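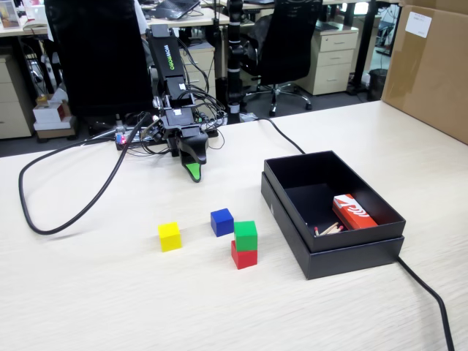

How do we decide which box a thing should go into?

We look first at how often the thing is taken out, then at its size, and only at the end at what kind of thing it is. Most people begin with the kind, and so their boxes become full of items that look similar but are needed at very different moments.

Course: Order in Small Spaces
Unit 8: Small loose objects on a work table
Handout prepared by Štěpánka Dvořáček

1. What we mean by small loose objects

In this unit a small loose object is anything you can close inside one hand and which has no fixed place of its own. Building blocks, dice, erasers, bottle caps and spare keys all belong here. Paper does not, and we treated it already in the unit on flat things.

Coloured cubes are a good material to practise with. On the table at the start of this handout there are four of them: yellow, blue, green and red. The yellow one lies by itself, and the green one stands on the red one. An open black box is on the same table, to the right of the cubes. Please keep this arrangement in mind for sections 3 and 4.

2. The three zones

We divide a table into the working zone, the waiting zone and the storing zone.

The working zone is directly before your hands. Only the object you are using now may lie in it.

The waiting zone is beside it. Objects which you will need during the same task stay here, and they should be visible without lifting anything.

The storing zone is a container. It may be open or closed, but for daily use I recommend an open one. In my former job at Rositz, where we prepared teaching sets for schools, we had beautiful boxes with tight lids, and by the afternoon all the lids were in one pile on the floor.

A container on the table takes space from the other two zones. If it is used less than once in a task, it should move to a shelf.

3. Stacking

Stacking saves surface, but it costs time when the lower object is wanted. With two cubes this cost is very small. With five it is already annoying, and the tower falls when somebody closes a drawer.

A stack does not need to be perfectly straight. The red cube is turned a little, so one corner comes out from under the green one, and for cubes of this kind I would leave it so. For glass or ceramics I would not.

Rule for the exercise: stack only objects which go into the container together. If you want red and green to be stored in different places, do not put one on the other.

4. Exercise (at home or in the room)

Take four small objects of different colours and one open box. Put the box at the side of your stronger hand, and place it with a slant if this is easier for your wrist.

First round: put the objects away one by one, beginning with the one nearest to the box. Second round: begin with the farthest. Third round: make one stack of two and lift it as a whole. Write down after each round what felt slow. We do not measure the time.

If there are cables on your table, lead them along the back edge before you begin. A loop of cable in the waiting zone will catch your sleeve sooner or later.

5. Choosing the box

A dark box makes light objects easy to find, but black screws disappear in it. The inside should be smooth. Low walls are better for children – they can see in without standing up.

The Momeo and Graris trays which I bring to class may be borrowed until the end of August. Please return them empty.

6. For the next meeting

Read the Ledesma leaflet, pages 30 to 33, and bring one drawer from home with everything that is in it. Do not tidy it before. We begin at 8 in the morning, in the same room.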